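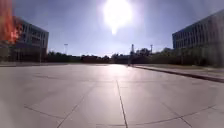
Skollport test plaza, looking into the sun, with the curb on the right.

Setting Up the Forward Camera on the Skuvex for Work in Direct Sun
Outdoor Machines Procedure, Version 2
Revised August 10, 2020

Scope

This procedure covers exposure, ground-line and curb settings for the forward camera of the Skuvex outdoor robot. It applies after a camera or lens has been replaced, after the mounting bracket has been loosened, and whenever the machine has been reported to stop for no reason on bright pavement. It does not cover the rear camera or the charging dock. The wheel encoders must already have been calibrated.

A heading toward the sun is the hardest case for the camera. Concrete reflects strongly near the horizon, and the joints between slabs lose contrast where the glare falls on them. Settings made with the sun behind the machine will pass every check in the menu and may still fail when the machine turns around.

Before you begin

You will need the service tablet with Mastard installed, a lens cloth, a hex key, and the tape measure from the service kit. A second person should hold the wireless stop for the whole procedure. Confirm that the battery reads at least 28 volts. The camera heater shuts off below that level, and the procedure will have to be repeated.

Choose an open paved area with visible joints and one continuous curb. Keep well clear of the building entrances.

Step 1. Position the machine

Drive the machine by hand to the starting point and turn it until the sun is near the middle of the camera view from left to right. The curb should run away from the machine on its right side. Set the parking brake. Do not shade the lens with a hand or a clipboard while values are being taken.

Step 2. Clean and check the lens

Wipe the lens from the center outward with a dry cloth. Check the bracket bolts for play. If the bracket moves at all, tighten it and repeat the level check in the general service manual before continuing.

Step 3. Set the exposure zone

In Mastard, open Camera, then Forward, then Metering. The factory zone covers the full picture, including the sky. Drag the upper border of the zone down until it lies just under the far edge of the pavement. The sun itself will be overexposed after this change. That is acceptable, as the machine takes no guidance from the sky.

Set the highlight limit to 194 and save. Wait for the preview to settle before judging the result.
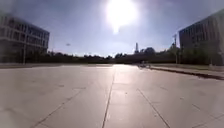 Győző Tóth has asked whether the highlight limit should be lowered further on very bright days. It should not. A lower limit darkens the shaded ground beside buildings, and the machine will then slow down each time it passes from sun into shadow. If the preview still looks too bright at the near slabs, check the metering zone again before changing any number.

Step 4. Confirm the ground line

Switch the preview to Ground Overlay. A green line marks where the software expects the pavement to end. It should lie along the base of the distant trees or other background. A line that sits up in the treetops means that the camera is tilted too far down – correct this at the bracket and leave the software offset at zero.

Step 5. Teach the curb

Select Teach Edge and tap two points on the curb, one near the machine and one close to the far end. The overlay should follow the curb between them. Slab joints can be mistaken for an edge, particularly the long ones that run in nearly the same direction as travel. If the overlay jumps to a joint, clear both points and choose a nearer starting point.

People and bicycles may appear at the far edge of the area at any time. Teaching may continue while they are at a distance. Stop if anyone approaches the route.

Step 6. Make the trial run

Release the brake and start Trial Run at walking speed. The machine should keep a steady distance from the curb and should not slow down as it approaches the reflected glare. The person with the stop walks beside the machine, outside its turning circle. Continue for 20 minutes, changing direction at least twice so that the machine travels both into and away from the sun.

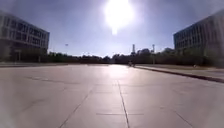
Laimutė Rimkutė writes: We followed the May version of these steps and our machine did well going out, then braked hard at the same expansion joint every time it came back. Clearing the edge points and teaching them again made no difference. In the end we found the old edge profile still stored under the previous camera's serial number. Could a line about this be added?

The point has been taken up in this revision. After any camera replacement, open Stored Profiles and delete all entries belonging to the earlier camera before starting Step 5. Restart the machine once they have been removed.

Faults and remedies

Preview pulses between light and dark: the metering zone still includes sky. Repeat Step 3.

Machine drifts toward the curb: check tire pressure first, then repeat Step 5.

Overlay disappears in the glare: clean the lens again. If the fault remains, inspect the lens for scratches and replace it as needed.

Trial run ends early with a heater warning: recharge the battery and start again from Step 1.

Records

Save the settings file under the machine number and enter the highlight limit, the bracket angle and the result of the trial run in the service log. Questions should be sent to Valdis Navickas at the Skollport workshop.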